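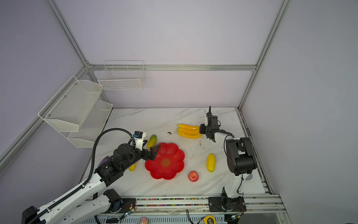
Figure 7.1 A two-arm cell with a red plate and toy food on the table.

Chapter 7
Dividing a Task Between Two Arms

In this chapter you will learn to:
write a task as a list of steps for each arm
mark the zones each arm may enter
choose a start layout and record it
score a run so that another team would give it the same score

Key terms: shared zone, hold, handoff, start layout, run log

7.1 The Plate Problem

In Chapter 6 your team moved single objects with one arm. The arm had the whole table to itself, so the only collisions you had to plan for were with the table and the walls. With a second arm, most of the space above the plate can be reached from both sides, and your plan has to say which arm goes there and when.

The project for this chapter comes from the student robotics club at Drollotthorpe. Two members, Bit-na Seo and Hsin-yi Peng, wrote the first version of the task for the club's July meet, where it was entered under the team name Prumberg. The rules fit on one card. The fruit named by the judge must end up on the plate. The plate must stay flat on the table. The other objects may be touched but not knocked to the floor.

Seo and Peng began on paper. They drew the table from above and shaded the area that both grippers could reach. That area is the shared zone. Then they wrote two columns of steps, left arm and right arm, and drew a line across both columns wherever one arm had to wait for the other. A wait of this kind is called a hold.
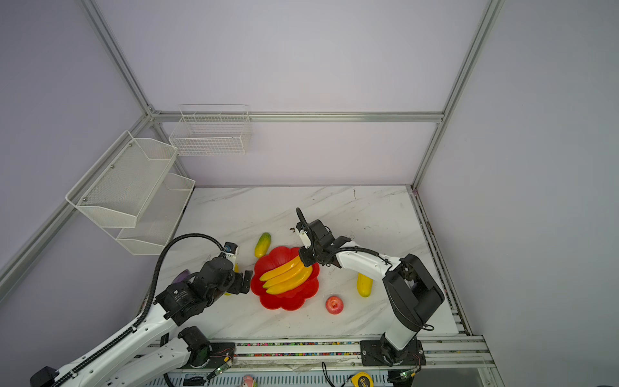

Their first plan had five holds, and most of the run was spent waiting. The second plan kept 2. The right arm carried the bananas, and the left arm stayed beside the plate until the right gripper had opened and backed away. Fewer holds made the run faster, but each one had to be placed with more care. A hold that ends too early puts both grippers in the shared zone at once.

The team logged 266 runs of the second plan. In 46 of them the fruit came to rest on the rim and had to be scored as a miss. Peng sorted the misses by start layout and found that most came from layouts with the plate close to the front rail. The club added a rule that the plate must start inside a marked square.

Before You Build

Copy the two-column form from the back of the book. Fill it in for a single banana task before you turn on either arm. Have a teammate read the steps aloud while two others act them out with their hands over the table. If their hands meet, add a hold or change the order.

Check Your Plan

1. Which steps take place in the shared zone?
2. What must be true before each hold can end?
3. How would you score a fruit that touches both the plate and the table?

Section 7.2 explains how to mark the shared zone on your own table.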